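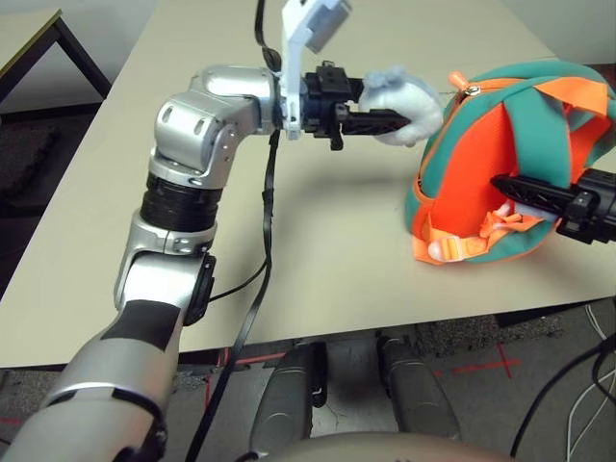
Washing small padded things at home
Wurkside household notes

Padded fabric items are awkward to wash. Pet harnesses, oven mitts, knee pads, lunch bags and camera straps all have the same problem: a thin outer fabric, a layer of foam or batting that holds water, and some kind of webbing or mesh stitched through both. Most of them come out fine from a sink wash if you take your time over the rinse.

Before you start
Check the label. If it says spot clean only, believe it. Close every hook and loop fastener, or it will pick up lint and pull at the mesh. Take off metal clips and rings if they come off. Brush out hair and dry dirt with a stiff brush while the item is still dry. A rubber glove dragged in one direction also lifts hair well.

Test bright colors. Press a damp white cloth on the inside of a seam for a minute. If color comes off, wash that item alone in cold water.

The wash
Fill a sink or bucket with lukewarm water and add a teaspoon of mild detergent. More than that only makes the rinse longer. Push the item under, squeeze it a few times and leave it for twenty minutes. Work along the seams and binding with an old toothbrush, where the grease sits.

For mesh, use the flat of the brush and go with the weave. Scrubbing across it raises the threads, and once a thread is up it will catch on everything. Snip loose ends with small scissors. Don't pull them.

Rinse under a running tap, squeezing the padding flat each time, until the water runs clear with no foam. Expect four or five rounds. Detergent left in the foam goes stiff when it dries, and it can irritate skin.

Never wring padding. Roll the item in a dry towel and kneel on the roll – this gets out more water than twisting does, and the filling stays where it was sewn.

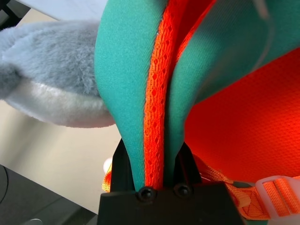

A reader in Virstead wrote that she skips the towel and puts her dog's harness through a spin cycle in a zipped pillowcase, lowest speed, with one bath towel in the drum for balance. She has done this for two winters and the stitching has held. We tried it with an oven mitt and it worked, though the loop at the cuff came out a bit stretched.

Drying
Lay the item flat on a rack, padded side up, and turn it every few hours. Hanging lets the water collect at the low end, and that end will smell. Keep it off the radiator. Thick padding can feel dry outside and still be damp in the middle, so give it another night. In January, in our laundry room, that means two nights.

If it smells sour after drying, soak it for half an hour in one part white vinegar to four parts cold water, then rinse and dry again.

Fluffy covers and plush
Shake these hard before and after washing. Once nearly dry, brush lightly with a soft pet brush to lift the pile. Fabric softener flattens it over time, so leave it out.

Mending
Restitch binding before it frays back to the foam. Polyester thread holds up better than cotton. We use the Eskildsen curved needles, $2 a pack, which get into a corner a straight needle won't.

Putting away
Store clean padded items loosely, with nothing heavy on top. Foam that spends a summer squashed often stays squashed. Small covers and straps do well in a shallow box with a lid. Wipe the box out first and let it air with the lid off. 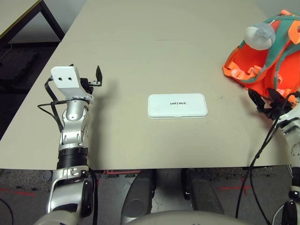 White box with rounded corners on a beige tabletop.

Write the contents on a strip of masking tape and stick it to the end of the box. Tape peels off cleanly for the first few months. After that, a little cooking oil on a cloth will shift what's left – wash it off with dish soap afterward.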